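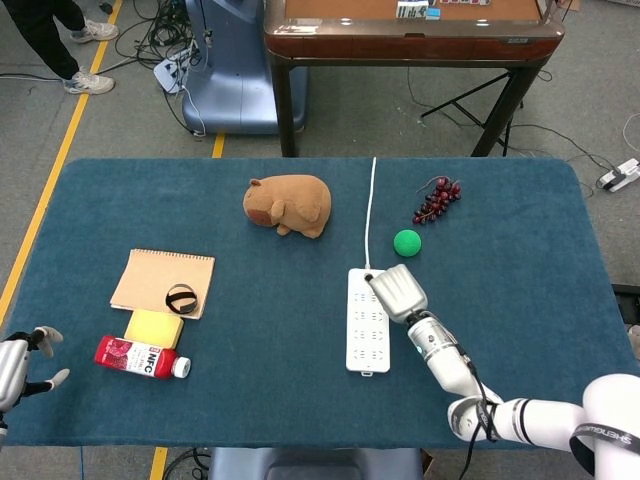 Listolberg opens service bench for two-armed tabletop cells

RORNDALE, February - Listolberg has set up a service bench in Rorndale for the two-armed cells it builds for handling small household goods. Customers can now have a cell checked, re-zeroed and put back to work at one site.

Each cell goes through the same routine. A technician removes the fingertips from the parallel gripper, cleans the pads and checks that they close flush. The wrist cable is then inspected along the full length of the arm, with the joints moved slowly through their range. The multi-fingered hand on the other side is checked one joint at a time.

The last step is a reach test over a cloth-covered table set with soft, hard and oddly shaped items, such as a plush toy, a sponge, a juice bottle, a notebook and a power strip. The test has 57 positions and takes 15 minutes. If the gripper is off by more than 2 millimeters at any of them, the arm is zeroed again and the test is repeated.

"Most of the faults we find are in the wrist cable," said Rasmus Kairys, service lead at Listolberg. "It bends every time the arm moves, so we look at it first."

Replacement fingertips and cables are supplied by Drumach and kept in stock at the bench.

"We used to ship the whole arm out for a worn pad," said Glória Coelho, operations manager at Rocha, which runs Listolberg cells. "Now we send the wrist - the rest stays bolted down."

Bookings are open to all current owners through the Listolberg service desk.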